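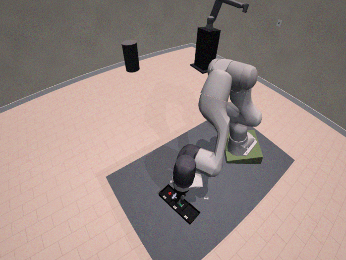

Moving the field school off the lab's books

flokari_admin
Our program at Sanholm ran under the university lab for 3 years. We want to register it separately before October. Has anyone split enrollment records from a parent lab?

tessel
Wubshet did. Export the student IDs first. We lost 9 when the old accounts closed.

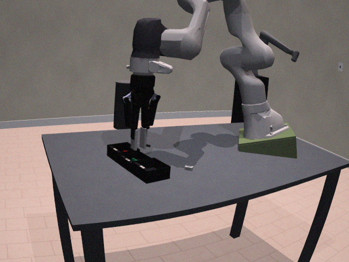 Arm over the tray, gripper down

rowmark
Disagree on separating. A new entity needs its own insurance and ethics review. With fewer than 500 students I would stay put and rewrite the agreement.

flokari_admin
We have 630, and the agreement doesn't cover village sites.

tessel
Then rewriting won't fix it. Zikano imports the old course codes if the columns match. 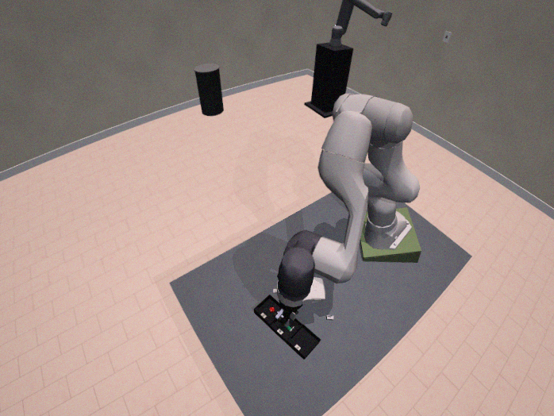 Same arm, tiled floor and wall behind

rowmark
It drops the attendance notes, though. Keep a copy.

flokari_admin
Exporting Monday. Will post the column list.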